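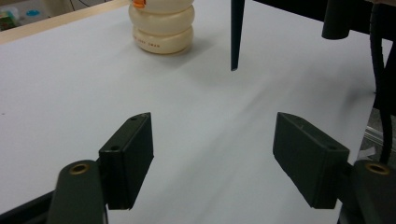

Notebook > Bench log > Natural dyes > August

Walnut and onion skin, second round
August, by Jocelyn Abella

OK, picking this up where the last entry stopped, which was me being annoyed at the walnut. The short version is that the walnut is fine and I was using too much iron. Darius told me so in July and I wrote it down and then ignored it, so that's on me.

Started at 8:15 with the wool from Vurkcombe (the worsted, undyed, the one with the slightly greasy hand). Scoured two lots in the big pot and let them cool on their own this time. No rinsing under the cold tap! That's how I felted the last ones. Total dry weight came to 352 grams, and I split it by eye and then fixed it on the scale because my eye is terrible before coffee.

Mordant was alum at the usual rate from the card on the wall, plus a little cream of tartar for lot A only. Lot B got the alum and nothing else. Gerardo thinks the tartar does more for madder than it does for walnut and he may well be right, but I'd like to see it on our water. Our water is hard. Everybody's recipe book seems to be written by someone with a rain barrel.

Walnut bath: husks from the Sarmiento place, the ones Jhun picked up last fall and left in the lidded bucket. They smell like a pond. Simmered and strained through the old pillowcase, then strained again since I found grit in the bottom of the jar. Lot A went in first, and I kept it at a low simmer for 42 minutes, which is a silly number, but the phone rang and it was Princess asking about the loom reeds (they're on the shelf behind the door, under the warping board, I told her, and she found them).

Color out of the pot: a nice warm brown, a bit redder than the June sample. Lot B came out a shade flatter. I really can't say if that's the tartar or the bath being tired by then -- I should have run them side by side in jars. Next time, jars.

Onion skins. Oh, I love onion skins. They're so easy and they make me feel like I know what I'm doing. Used the yellow ones only and kept the red ones back for Darius, who wants to try them on silk. Got a loud orange gold that will probably calm down as it dries, they always do. I dipped the last few inches of one skein in weak iron just to see, and it went a mossy olive that I like a lot more than I expected to. Princess has already asked for enough of it to make a hat.

Iron notes, so that I quit doing this to myself: a pinch in the small saucepan, dissolved first, and 2 minutes in the dip. Longer and the wool goes harsh and gray. The Rulenach booklet says up to ten and I don't know what wool they had.

Lightfastness cards are in the south window, half covered with foil as usual. The marigold from the last batch has lost a fair bit already on the open side. The June walnut hasn't moved that I can tell. I'll leave them up another 7 weeks and pull them all together.

To do
- more alum, we're down to the bottom of the tub
- label the Ralell cones before somebody weaves with the wrong one (me)
- wash the pillowcase or throw it out
- ask Gerardo for his pH strips back
- walnut again, in jars, same bath, with and without tartar

Added at 4:40: lot A is drying darker than lot B after all, pretty clearly at the cut ends. Jhun says he can't see it. Jhun was wearing sunglasses.

Questions about the bench log: leave a note in the dye room | Back to top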